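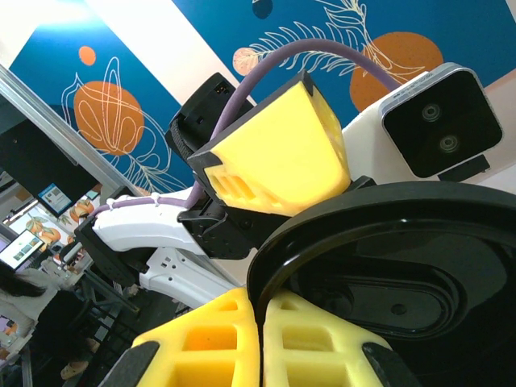
Kevano Folding Drying Rack

Search the shop Enter product or part number Go

The Kevano is a floor-standing drying rack for people who have no yard, no dryer, or a dryer they have stopped trusting with sweaters. It folds out in one pull and folds back in two, three if you are in a hurry.

Ermelinda Teixeira drew the first one after a winter in Surnuvberg with a rack that sat down whenever it was shown a wet towel. Her version has a crossbar low on each side, and it stays up. We have leaned on it - you are advised not to.

Specifications

Height, open: 90 cm
Total hanging line: 578 inches
Finish: Calado gray or white. The gray hides dust. The white is white.
Feet: rubber, replaceable, sold in pairs

Sheets go over the top rails, folded once. Socks go on the short rails at the ends, where you will find the missing ones in September when you move the rack to sweep.

The older Zellton rack is still on sale while stock lasts. It is cheaper and narrower, and it squeaks. Some customers have written to say they miss the squeak, so we have left it alone. Zellton feet do not fit the Kevano, whatever the force applied.

We made 2,000 racks in the first run and 570 are left. Orders go out on weekdays. Returns are accepted within 90 days, preferably without laundry - we have a shelf of pillowcases already.

Last updated: March 2026

This site uses cookies to remember your cart. Accept Manage settings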